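Assistance > Stocks et inventaire > Tickets résolus > Écart après import fournisseur

Imprimer | Envoyer par e-mail

Objet : références disparues après import du catalogue Ramasamy
Module : Prinitz Stock, poste du dépôt de Trirkevstead
Ouvert le : 4 octobre 2024
Priorité : normale (j'avais coché « bloquant », le formulaire a préféré « normale »)

Bonjour,

Nous vendons du carrelage et du revêtement mural sur deux sites, le magasin d'Arstead et le dépôt de Trirkevstead. Le nouveau catalogue Ramasamy nous est arrivé sous forme de tableur : 1 700 lignes, dont 56 articles arrêtés que j'ai retirés à la main, avec un café. Il en restait donc 1 644 à importer. Prinitz m'a affiché « Import terminé avec succès » en vert, puis m'a montré 1 452 articles. Le succès porte donc sur les autres.

J'ai fait ce que conseille l'aide en ligne, dans l'ordre de l'aide en ligne :

1. Redémarrer le module. Toujours 1 452.
2. Vider le cache. L'aide précise que cette opération est « sans risque ». Elle a effacé la largeur de toutes mes colonnes. Toujours 1 452.
3. Réimporter le même fichier. Toujours 1 452, ce qui prouve au moins que le logiciel a de la suite dans les idées.
4. Consulter le journal d'import. Il contient une ligne : « OK ».

J'ai ensuite essayé de mon propre chef :

– Import depuis Arstead au lieu de Trirkevstead. Même résultat, avec une barre de progression un peu plus rapide.
– Import par famille. Les sols passent tous. Les mosaïques et les plinthes perdent des lignes, toujours les mêmes.
– Suppression des accents dans les désignations. Aucun effet, et j'ai maintenant une gamme « gres emaille rectifie » que je vais devoir corriger avant que le magasin ne la découvre sur les étiquettes.
– Remplacement des virgules par des points dans les prix. Ne faites pas ça. Pendant quelques minutes, la plinthe droite a coûté plus cher que le camion.

Le plus gênant n'est pas le total. Quand une référence disparaît, son stock ne disparaît pas avec elle, il va s'ajouter à une autre. Un modèle de frise que nous gardons en deux cartons a hérité des palettes d'un carreau de salle de bains. Un client d'Arstead a voulu toute la frise. J'ai dû lui expliquer qu'elle existait surtout sur le plan comptable.

Pièces jointes au ticket :

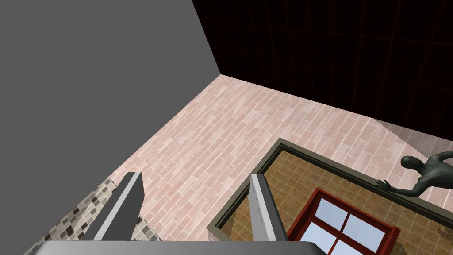 Au sol, éléments étroits rose pâle posés en rangs décalés ; mur gris uni.

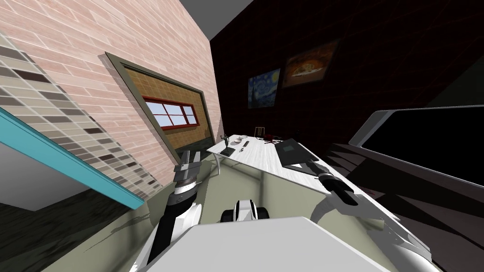
Brique rose et petits carreaux brun ocre. 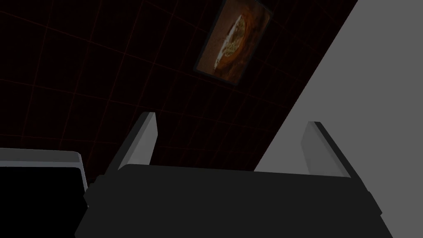 Assistance Prinitz : bonjour, merci pour ce ticket très complet, et désolés pour les largeurs de colonnes. Pourriez-vous regarder comment s'écrivent les références manquantes dans le tableur d'origine, avant toute ouverture dans un autre logiciel ? Nous soupçonnons les zéros en début de code. Si la colonne est lue comme un nombre, 0417 et 417 deviennent le même article et le second écrase le premier. Le journal ne le signale pas, l'écrasement étant considéré comme une mise à jour.

Réponse du demandeur

Vérification faite. Le catalogue contient 297 références qui commencent par un zéro. Parmi elles, 192 ont une jumelle sans zéro, et 1 644 moins 192 font bien 1 452. J'ai refait la soustraction sur papier, par principe.

Je note au passage que Ramasamy a choisi de distinguer une frise et un carreau par un seul zéro, et que Prinitz a choisi de trouver ce zéro décoratif. Je me suis retrouvé entre les deux avec une palette.

Ce qui a marché chez nous, pour ceux qui arriveront ici par la recherche :

– Repartir du fichier fournisseur intact. Ne pas double-cliquer dessus, le tableur mange les zéros dès l'ouverture.
– L'ouvrir par le menu d'importation de données et déclarer la colonne « Réf. » en texte.
– Dans Prinitz, onglet Import, Options avancées, deuxième page (il y a une deuxième page), cocher « Code article alphanumérique ». La case est décochée par défaut et se décoche à chaque mise à jour du module.
– Supprimer les articles fusionnés avant de réimporter, sinon les stocks restent additionnés.
– Ressaisir le stock des jumelles. Il n'y a pas de bouton pour ça. J'ai cherché.

Le compteur affiche maintenant 1 644. La frise est revenue à deux cartons.

Reste une question. L'inventaire de juin avait été importé de la même façon, par moi, avec le même message vert. Faut-il le reprendre aussi ?

Assistance Prinitz : oui, malheureusement. La case à cocher existait déjà, à la troisième page. Nous transmettons la demande d'un avertissement dans le journal et passons le ticket en « résolu ».

Réponse du demandeur

Pour juin il n'est pas résolu, mais je vois que le bouton « Rouvrir » est grisé.

Cet article vous a-t-il été utile ? Oui (14) Non (3)
4 commentaires | 2 partages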